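4.2 Adding a member company to the trade register

Use this section to enter a new firm in the Gelatis member register. You need an editor login and the firm's signed application form. 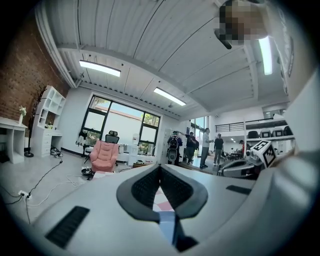
Fallasness Documentation
Technical writer, Gelatis user guides

Last updated Jul 4, 2018

Before you start, check that the firm is not already listed under an older trading name. Search by tax number, not by name.

1. Open Register > Companies and click New.

2. Type the legal name exactly as it appears on the form. Accents are accepted, so a name such as Hà can be entered as written.

3. Choose the sector code. If the firm trades in more than one sector, pick the main one here and add the others on the Activities tab. The limit is 16 codes per firm.

4. Enter the registration number. The field takes up to 27 characters, including spaces and dashes.

Note: Firms registered through the Pornano branch office use the prefix 610. Leave the prefix in place when you edit the number.

5. On the Contacts tab, add at least two officers who can sign for the firm. Mark one of them as Primary. 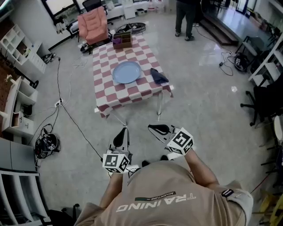 6. Set the membership year. New members who join after March are billed for the rest of the year only.

7. Click Save as Draft. The record appears in the approval list with a gray flag.

Caution: Do not click Publish until the fee has been posted. A published record goes out to all branch offices overnight and can only be withdrawn by an administrator.

If the message "Duplicate tax number" appears, close the draft and see 4.5, Merging records.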